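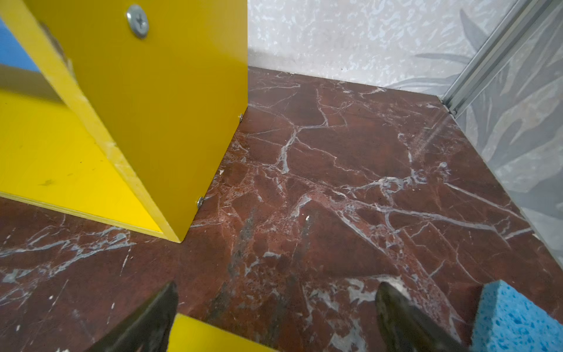
Gekine hand-guided teaching kit: my review after a month on the kitchen counter

I bought the Gekine because I wanted to teach an arm to tidy up after me, and I didn't want to write a line of code doing it. You hold the handle, you do the chore with the two fingers, and the little wrist camera records what the fingers are looking at. Do that enough times and the arm gets a go at it by itself. That's the pitch, anyway, and I'd say they deliver on most of it!

What comes in the box: the handle with the fingers already fitted, the wrist camera, a cable that is much too short, and a desk mount. The arm is extra. I already had an Ostau arm from an older project and the adapter went on with 4 screws, which was a nice surprise (I had set aside the whole evening for it).

My first job for it was sponges. I keep a yellow open-fronted box on the counter, a bit chipped along the front edge, and I wanted the light blue sponge picked up and put inside it. Sounds like nothing. Do it with two pointy fingers and you find out how much your own hand was doing for you - the sponge squashes, it swivels, and if you come in too low the tips scrape along the counter. I got the knack on the second evening.

The camera is the best thing in the kit. It sits so close to the fingertips that both of them are always in view, and the picture stays sharp right down to the crumbs (I wipe that counter, I promise). Colors come out bright too. My counter is dark reddish-brown with pale marbling running all over it, so I expected trouble, but the yellow box and the blue sponge stand out fine.

Now the grumbles. The manual says 100 demos will get you started on a simple pick and place. I did my 100 and the arm reached for the sponge nicely and then closed its fingers beside it. I kept going, moved the sponge around more between takes, started from the left sometimes, and it got a whole lot better. I haven't gone anywhere near 1000 and I don't plan to, my wrist wouldn't forgive me.

About that wrist - the handle is heavy at the front. Six minutes in, I'm looking for a chair. The Constead version I tried last December was lighter and had a softer trigger, but its camera was mounted higher up and I kept losing sight of small things behind the fingers. I'd still pick the Gekine of the two.

Remote control mode works as well, with the arm following the handle from across the room. There's a bit of lag and I mostly use it for fixing bad takes.

Four stars from me. Buy a longer cable the same day.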